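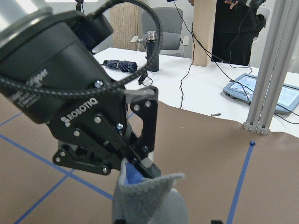 Dorkance Table Chores
README and data card, version 4
Last edited Saturday, March 26, 2022

Can a robot do the small stuff yet? Folding a napkin, putting a utensil on a tray, picking up a limp piece of cloth without dragging half the table along with it? Our short answer is "some of it, on a good day, on a table we set up for it." The long answer is this dataset, and we are very happy to finally be able to share it.

Dorkance Table Chores is a collection of short tabletop manipulation episodes recorded at the Bostell workshop. Every episode is one attempt at one chore. Good attempts are in here, and so are the bad ones, labeled as such. We think the bad ones are the most interesting part of the release!

What you get

Episodes: 2319
Chores: 4
Held-out episodes for testing: 100
Views: wrist, head and fixed, synchronized
Also included: joint positions, gripper opening, a one-line text instruction and an outcome label for each episode

The chores

pick_cloth - grasp a soft fabric item and lift it clear of the surface
move_cloth - carry a fabric item from one cell to another and let go
tray_place - put a long, thin item on a tray
tray_clear - take the item off again and leave the tray where it was

If these sound easy, try writing down exactly what your fingers do when you pick up a sock. You slide under an edge, you feel the second layer, you adjust, and you've done it before you noticed there was anything to decide. A two-finger gripper gets one pinch, and it had better be in the right place.

The table

All work happens on a flat brown surface marked out with blue painter's tape. The tape gives us cells, and the cells give us a cheap way to say where something starts and where it should end up. Cell names go by row and column, counted from the base of the first arm. The names are in cells.txt, with the corner positions as measured on our table. Please don't treat the tape as exact. It was put down by hand, and on a few days it was put down again.

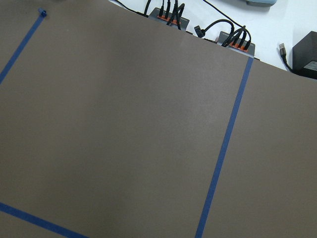

Background clutter was left in on purpose. Cables move around between sessions, tools get set down and picked up, and people walk through. We went back and forth on whether to hang a curtain and decided against it. A kitchen doesn't have a curtain around it, and a policy that falls apart when a plug shifts a few inches is one we'd like to catch early.

Lighting is whatever the room had. There are soft shadows in most episodes and some stronger ones late in the day.

How far along are we?

Further than we expected when we started, honest cheering from our end. Cloth pickup was the surprise. We had it down as the hardest of the set, and the baseline policy now lifts fabric in a good share of the test episodes. It still has a bad habit of grabbing a single layer and letting the rest unfold on the way up, and then move_cloth starts from a shape it has hardly seen in training.

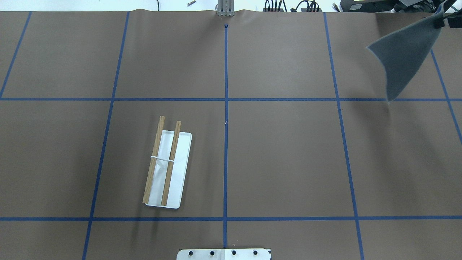 Head view: gray felt held up by one corner, chopsticks banded together on the white tray.

Thin rigid things are the opposite story. Finding them is no problem. Getting two fingertips around something that lies nearly flat, without pushing it off the far side of the tray, is where most attempts go wrong. A person tips the tray or rolls the item with a thumb. We have neither trick in the baseline, so if you want a place to start, start there.

As for the bigger question, whether any of this adds up to a machine that could clear a dinner table: no, not from this data alone. Each chore is short and begins from a fairly tidy start. String two of them together and the errors pile up fast. But each piece on its own looks a lot more doable to us than it did last May, and we'd love to see people prove us too cautious.

Collection

Episodes were driven by a human operator and replayed for checking afterward. The Ríos split was collected by operators who had never used the rig before. It is slower and messier, with more regrasps, and we recommend training with it and without it to see the difference for yourself. 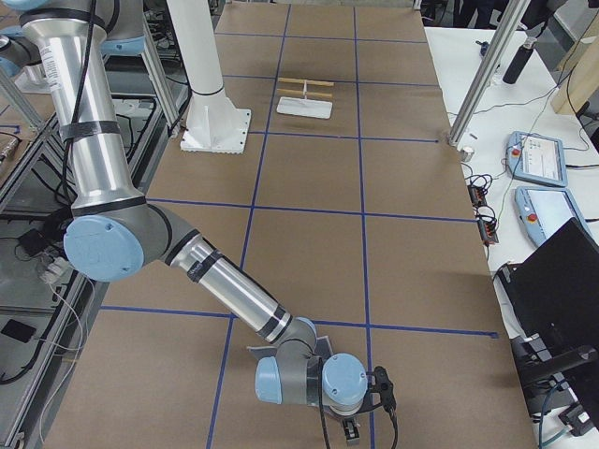

Arm motion is recorded in joint space. Gripper opening is stored as a value between 0 and 1, where 0 is fully closed. Versions before this one had that flipped for part of the Ríos split - sorry to everyone who lost an afternoon to it.

Outcome labels

success - the item ended up where the instruction said
partial - the item moved but stopped short or landed across a tape line
fail - dropped, missed or knocked away
stop - the operator ended the attempt early

Known issues

Some wrist views are mostly gripper and cable. The cable swings into view when the wrist rotates past a certain point, and we have not masked it.
Episode 3295 has a frozen head view for its second half. (Numbering has gaps from removed recordings, so IDs run higher than the episode count.)
"Partial" was judged by eye, and two labelers will not always agree.

License and use

Free for research and teaching. If you build on it, please cite it as Dorkance Table Chores, version 4. The loader and the baseline are in the Wukdale repository, under tools. Failure reports are as welcome as good results, so send both.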